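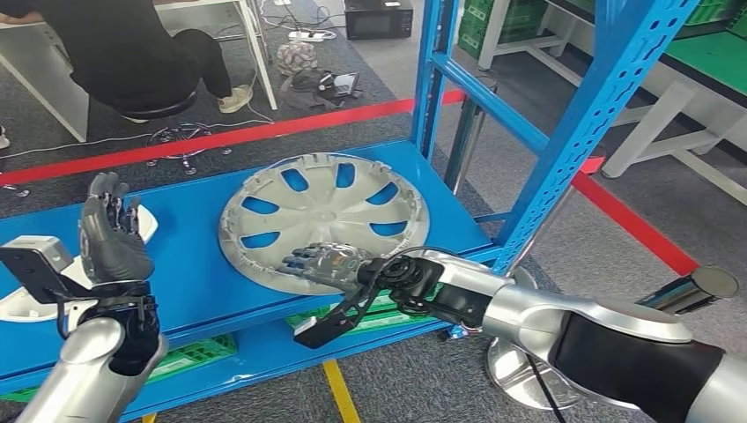

Blue shelving unit with a silver wheel cover.

Minutes of the planning meeting, Rarwood release group
July, 7:30 p.m., rehearsal room in Kosoncombe

Present: all members of the band, the label Postis (two persons), the sound engineer, the tour booker.
Apologies: the bass player's replacement for the autumn shows.

1. Minutes of the last meeting
Accepted with one correction. Under item 4 the song with the long intro was written as "finished". It should say "recorded, but not mixed".

2. State of the album
The engineer reported that six of the eight songs are mixed. The two remaining songs are the slow one and the closing one. The drums in the closing song are too loud against the second guitar, and the band asked for a new version before mastering. The total playing time is now 47 minutes without the hidden piece. It was discussed if the hidden piece should stay. Three were for, two were against. It stays on the vinyl only.

3. Vinyl and CD
Postis has received the price offer from the pressing plant Janevski. The label proposes 400 copies on black vinyl and 900 CDs. The guitar player would like a colored edition also, but the plant asks for a separate order and the delivery would be four weeks later. Decision: black vinyl only for the first pressing. The colored one can be discussed again when the first 27 test orders from the shops are confirmed.

4. Cover artwork
Two drafts were shown. The group prefers the second draft – the one with the gray forest – but the band logo is hard to read at small size. The artist will be asked for a bigger logo and a lighter border. The lyrics must be sent to the artist before the end of the month. The singer has still to deliver the text for song five.

5. Release show
The hall in Kosoncombe is reserved. One support band has agreed, the second has not answered. Doors at 7 p.m., first band at 7:45 p.m. Until now 87 tickets are sold in advance. The booker asked that the poster is not changed anymore after printing, as it happened last time.

6. Other matters
The van needs new front tires before the tour. The band pays from the merchandise money.
Old shirts will be sold at half price at the release show.

Next meeting: in August, same room, 7:30 p.m.
Meeting closed at 9:20 p.m.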